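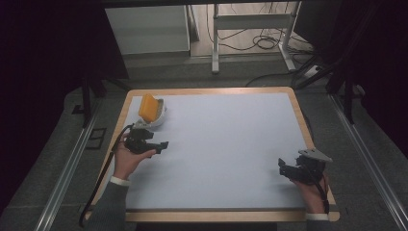

## 3. The domestic interior in the later films

### 3.1 Material and approach

The previous section dealt with Woldemariam's early work, made quickly and mostly outdoors, and with the reasons critics of the time gave for treating it as street cinema. The present section turns to the 11 features made after the move to Jukeston. These films take place largely in kitchens, stairwells and rented rooms. They have been described as a retreat, both by reviewers who admired them and by those who did not. We argue that the word is misleading, and that the habits of framing and cutting formed in the street films carried over into the interiors with few changes.

Our evidence is of three kinds. The first is a shot list prepared from the restored prints, covering roughly 900 shots in which a table, counter or other flat surface takes up a large part of the picture. The second is the set of continuity notes kept by Stamatia Alexiou, who worked as script supervisor on all but the last of the films and whose papers are now held at Jukeston. The third is a small body of press coverage, most of it local. We use the press with caution. Many of the notices were written after a single viewing, and several confuse the plot of one film with that of another.

A shot was included in the list if the surface remained in view for its full length. Shots in which a table is only passed over by a pan were left out. This rule is simple to apply, but it does exclude the long opening movement of *Huria*, which ends on the kitchen table and which any viewer would count among the most important shots in the film. We discuss it separately in 3.3.

### 3.2 Objects at the edge

The most common comment on these films is that very little happens in them. In *The Ditstead Line*, a family waits for a letter; in the film that followed it, a man decides whether to sell a shop and then does not sell it. Dialogue is short and often begins before the speaker is seen. What the viewer is given instead is a series of held views of rooms, with ordinary things in them, which return at intervals and are slightly changed each time.

The placing of these things follows a pattern. When an object matters to the plot, it is seldom put at the center of the surface. It sits well off to one side, usually toward the back, and the camera makes no move to pick it out. An arrangement of this general type, with a small white bowl in the far left corner of a sheet and a bright orange-yellow object standing in it, can be seen in Figure 3. In the films, color does much of the work that a closer shot would do in a more conventional style. A single strong color against a pale ground is enough to draw the eye, and the director can then leave the shot as it is.

Alexiou's notes show that the practice was deliberate and that it caused some difficulty on set. The notes for *The Ditstead Line* record the position of the sugar tin in relation to the window for every setup in the second reel, and there is a long entry about a cup that had been moved to the center of the table between takes by an actor who thought it had been left at the side by mistake. The take was not used. On a later page the word "back" is written beside the names of several props and underlined. We take this to mean the back of the table, though it may also refer to the back room of the house, where a number of the same props appear.

It has been suggested that this habit came from painting, and in particular from the still lifes that hung in the director's childhood home. We have found nothing in the papers to support this. A more direct source lies in the street films themselves. There, the people and events that move the story forward are often found at the side of the picture, partly hidden by traffic or by a crowd, and the viewer must search for them. The market sequence discussed in Section 2 is the clearest case. The theft takes place at the far left, behind a cart, while two men argue over a price in the foreground. When the same director comes to film a kitchen, the theft is replaced by a letter under a plate, and the argument by a conversation about the rent. The layout is otherwise much the same.

### 3.3 The opening of *Huria*

*Huria* begins with a slow movement down a staircase, through a hall and into a kitchen where a woman is seated with her back to the camera. The shot has been praised often and described badly. Two of the early notices report that the woman is peeling fruit. She is in fact sorting buttons, and this is of some importance, as the buttons come from a coat that will be recognized by another character late in the film.

The movement lasts long enough for the viewer to form a clear idea of the house. We learn that the hall is narrow, that the front door is kept bolted in daytime, and that the kitchen has a second door leading outside. All of this is needed later. In the final reel the same rooms are shown in short, fixed shots, and a viewer who did not take in the plan of the house at the start would find it hard to follow who is entering and who is leaving. The opening therefore has a practical use, which is easily missed if it is treated as a display of skill.

The sound in this passage has received less attention. A radio is heard from the first moment, before any image, and grows no louder as the camera comes down the stairs. It is still at the same level when we reach the kitchen, where no radio is visible. The effect is mild but unsettling. According to the mixing notes, the radio was recorded separately in an upstairs bedroom and was to be kept "in the house but in no room." The restored print preserves this balance. The television version does not, having raised the level of the radio in the last few seconds, so that it seems to come from a shelf beside the sink. Writers who know the film only from television have sometimes built readings on this detail, and those readings should be set aside.

### 3.4 Reception in Ditstead and Jukeston

The films were shown first in Jukeston and then, usually within a few weeks, in Ditstead. The two audiences appear to have received them differently. In Jukeston the interiors were taken as a record of a way of living that was familiar and not much valued. One notice complained that a person could see such a kitchen without paying for a ticket. In Ditstead, where housing was newer, the same rooms were read as belonging to an earlier period, and at least one reviewer took *Huria* to be set before the war. Nothing in the film supports this. The calendar on the kitchen wall is turned to December but gives no year.

Attendance was modest in both places. The only firm figure we have is for a midweek screening of *Huria* at Ditstead, for which 80 tickets were sold in a hall built for a much larger public. The manager's report calls this "fair for the weather." It would be unwise to draw a general conclusion from one evening, and the surviving reports for Jukeston give no totals at all.

There is some evidence that audiences noticed the placing of objects even where the critics did not. A letter printed in the Jukeston paper after the first run of *The Ditstead Line* asks why the family never looks at the tin, when it has been standing there since the start. The writer seems to have been annoyed. The paper printed no reply, but the letter was cut out and kept, and it is found among Alexiou's papers with the continuity notes for the next production.

### 3.5 Limits of the evidence

Three points should be kept in mind in using the results given above. The shot list was prepared from the restored prints, and in two cases the restoration drew on material from more than one source. Shots may therefore be a little longer or shorter than they were on first release. The list also depends on a judgment about what counts as a large part of the picture. Two readers worked through the prints independently and their lists were then compared; most of the disagreements concerned counters and window ledges, and tables caused little trouble.

Finally, the continuity notes are the work of one person. They are careful and full, but they record what a script supervisor needed to know, and they are silent on matters that were settled in conversation or before shooting began. The last film, on which Alexiou did not work, has no comparable record. Its interiors are brighter and more evenly filled than those of the earlier films, and objects of importance are placed nearer the center. Whether this reflects a change of intention, a change of designer or only the smaller size of the set cannot be decided from the print alone. The production files, which may help to settle the question, are considered in Section 4.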